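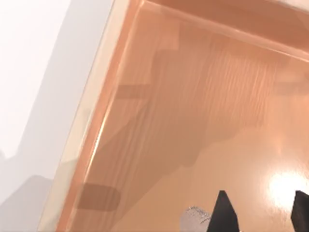 Drivia Tray-Tending Station

For packing rooms, kitting benches and anywhere else people are paid to take small things out of trays

Most of the work in a packing room is picking something up and putting it down eight inches away. It is not hard work. It is merely endless, and it tends to be given to whoever started most recently. The Drivia station was built to take over that part of the job and leave the rest of it alone.

The station is an arm, a two-finger gripper, a stand and a control box. It goes at the end of an ordinary bench. It takes parts from a tray and puts them where you have shown it to put them, and when it can't, it stops and asks. We spent longer on the stopping than on anything else.

What it does well

Small, light, irregular parts that come in bulk. Wrapped fittings, sachets, spacers, clips, the little bag of screws that goes in with the larger bag of screws. The fingers taper toward the tips so they can get down beside a part that is lying against its neighbor or against the wall of the tray, where a suction cup would just kiss it and leave.

It works from shallow trays with a raised rim. Deep bins are another matter. We tried deep bins. The arm spent a good deal of its day feeling along the bottom like a man looking for his glasses, and we now sell it for trays.

Shiny things

Glossy trays throw light back, and a shiny part on a shiny tray under a bright lamp is as unkind a combination as you can offer a vision system. The arm's own shadow doesn't help. Earlier software would now and then try to pick the shadow up. It was very persistent about it, and one customer's night shift gave it a name we can't print here.

The current release is trained in simulation across tray colors, finishes and lamp positions before it ever sees your bench, and it handles glare much better. It is still worth moving a lamp that points straight down into the tray. Your people have probably been asking for that anyway.

What changes for the people at the bench

Our customers ask this on the phone, usually near the end of the call and in a lower voice, so we will put it on the page.

Stikholm, who pack hardware kits, put in two stations last October. Before that they had four people on the trays, each of them placing parts by hand through the whole shift. They still have four people. Two look after the stations, which means loading trays, clearing stops and changing over between kits. The other two moved to checking and final packing, where the backlog had been sitting for as long as anyone there could remember.

"I thought I would hate it, and for a couple of weeks I did," says Marina Andreadis, who had been on the trays the longest. "It's slower than me. I still tell it so. But my wrists don't hurt when I get home, and it can't do a changeover to save its life, so they need me for those."

She is right that it is slower. A practiced person will beat it over ten minutes and usually over an hour. The station catches up some time after lunch.

Plunditz had a rougher start. The stations arrived before anybody had told the packing team they were coming, and for the first week the stop button got a great deal of use. Saqib Durrani, the shift lead, ended up rewriting the rota with the team in the room, so that station duty rotates and pays the same as machine setting. We now ask to meet the people who will work beside the station before we quote. Some managers find this irritating. We have lost an order or two over it.

If you are buying a station in order to have fewer people, you can do that, and we can't stop you. You will then discover how many things those people were doing that were not on the job sheet, such as noticing that a whole delivery of brackets was the wrong bracket. The station will pack the wrong bracket all day with perfect manners.

Teaching it a new part

Anyone on the team can do this. Put the part in the tray, guide the arm by its handle to show where the part goes, and let it practice. There is no code to write. It needs 20 good picks before it will run on its own, and it keeps its own tally of those. If it stalls at 19, turn the part over and carry on.

When it stops

The light on the stand goes amber, and the screen shows the tray as the arm sees it with a plain sentence about what is wrong. "I can't tell these two apart" is a common one. Touch the right part on the screen and it gets on with things. There is a chime, which can be turned off, and in our experience will be.

Specifications

Gripper: two fingers, black, replaceable without tools
Largest part: 139 grams
Tray depth: up to 3 inches
Rated pace: 307 picks an hour, mixed small parts
Station weight with stand: 568 pounds, so please check the floor first
Power: standard wall outlet
Noise: less than the radio

In the crate

Arm, stand, control box, one gripper, two spare sets of fingers, four trays, one printed manual. The manual was written by somebody who had to use the station for a month first, and it is shorter for it.

Ordering and trials

Trials run for one month on your own bench with your own parts. We bring it, set it up and stay for the first shift. Send us a handful of the parts you like least. Stations are built by Politis and serviced from the same building, and the person who picks up the service line has a station within reach.

Page revised 3/10/18

Contact Drivia Sales and Service | Copyright Politis. All rights reserved. | Back to top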